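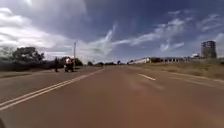 Jatow road set

Jatow is a little folder of road pictures, all from one straight stretch of highway. 

What you'll find

Reddish-brown, dusty asphalt, pale lane markings, trees and hedges down the left side, and a tall thin pole that I use as my landmark when I'm flipping through. Clouds too -- lots of clouds. Some pictures have buildings off to the right behind dry, straw-colored grass, and those are my favorites for practicing labels on the shoulder, where the bare earth runs right up beside the road.
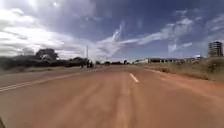

Labels

I use two for the ground, "road" and "verge", and three for paint: "dash", "edge" and "double". Anything small and dark near the horizon gets "far" unless you can really tell what it is. Please don't guess! Blurry pavement still counts as road, so label it the same way you would a crisp patch.
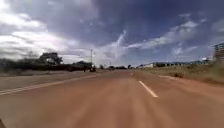 Maintained by the Hirovine Roadside Club, Pictures Team

Questions go to me, Zarmeena Jatoi, or to Hefin Watkins if it's a labeling thing. Last label cleanup was 4/28/24, and I still owe the "edge" label a second pass where the paint is faded.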